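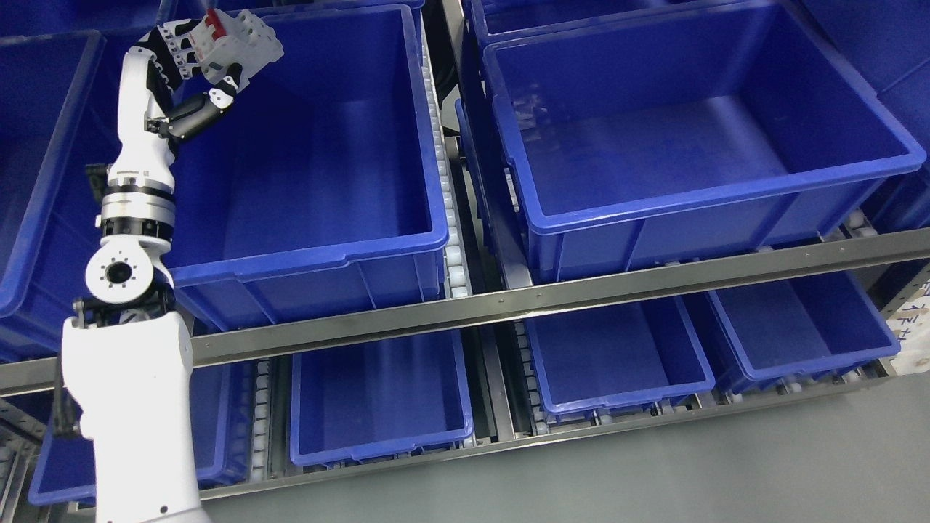
Teaching the Arm to Fetch: Workshop Tips from People Who Have Dropped Things

Filed under Workshop. Last updated August 7, 2023.

These are for anyone who has been handed a remote rig and told to show a robot how to get a part out of a bin and onto a table. It looks like a ten-minute job. Bring a sandwich.

Before you start

Do the task with your own hand first, slowly, and watch yourself. Most of us have no idea how we pick things up. I did it for years and would have sworn I grabbed clips from the top. I pinch them from the side, and I scoot them to the wall of the bin first like a raccoon.

Set the arm to the same starting pose every single time. Put tape on the floor for the base and a second strip for your own feet. Oldřich skipped the tape for a whole afternoon and got a lovely set of demonstrations in which the robot stood somewhere slightly different in each one. We still have them. They are not used for anything.

Get your watch, your coffee and your sleeves out of the way of the controls.

Reaching into a bin

Come in high, stop, then go down. The temptation is to swoop, as you would in your own kitchen. A thick rim does not forgive a swoop, and knuckles on a robot hand stick out farther than you think they do.

Practice on empty bins. Go in, pause, come out, touch nothing. When you can do that 30 times without a clunk, you may have a part. Bo-ram made me do this in my first week and I was rude about it, and she was right, and I have told her so in writing at her request.

Keep the thumb open until you are all the way in. A curled thumb going past a rim will find that rim.

If your bins sit on rollers, check that they're seated before each try. A bin that has crept forward a little is no trouble for you and a whole new problem for the robot. Same goes for a tilted shelf, where parts slide to the low end. Load them there in the first place and save yourself the surprise.

Working at the table

A shallow tray beats a bare tabletop. Small parts stay where you put them, and you get an edge to nudge against. Ours is blue because the bins are blue. I've been asked for a better reason and haven't got one.
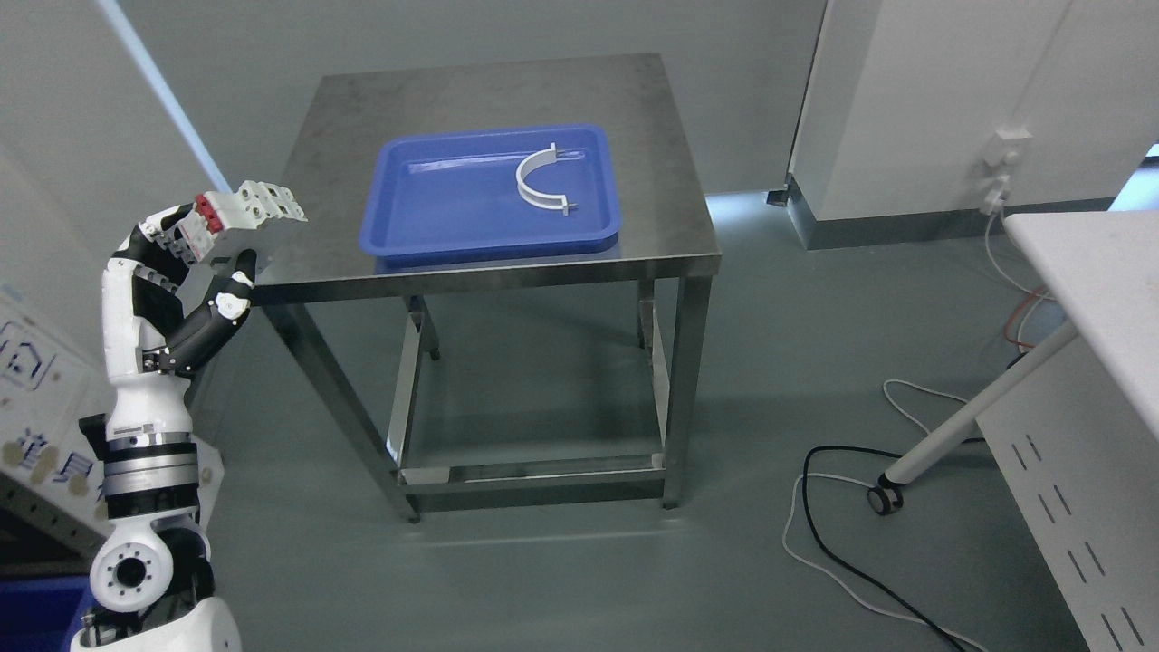
Clip in the tray, hand open at the corner of the table.

Change how the part lies between tries. Turn it, flip it, put it in a corner. If it always points the same way, the robot learns that clips point that way, and the first one that doesn't will ruin your morning.

Steel tops glare. Move the lamp before you blame the camera. If the lamp won't move, move the table, and then move your tape too (see above, see Oldřich).

Park the hand open beside the table when you reset. It gives you a clean start and it keeps you from pinching your own fingers while you put the part back.

Watch the cables on the floor. You will be staring at a table and walking backward.

Keeping the good ones, tossing the bad

Decide what counts as good before you record, and write it on the wall. Otherwise standards slip badly after lunch.

Fumbles are fine if you recover. Keep a few of those and label them. A long fumble that ends with you saying a word is not a recovery.

Don't hurry and don't dawdle. If you hover for ages deciding what to do, the robot will learn to hover for ages, with no decision at the end of it.

Two people, one pilot and one resetter, and swap often. Tired pilots get jerky. Musa can tell who was driving from the wrist alone and says mine looks like somebody stirring paint.

Number every try, including the bad ones. We ran the clip job to 937 tries on the Gemel setup and the only reason I can find anything is that Gwawr insisted on a paper log. Pencil. Pens die against a clipboard held sideways.

At the end of the day

Wipe the fingertips. Dust and grease build up and the grip changes without telling you.

Power down in the resting pose, hand clear of the rack. Coming in to find a hand still in a bin is bad for the joints and does nothing for whoever opens up.

Next up: labels that stay stuck, and a glue that doesn't.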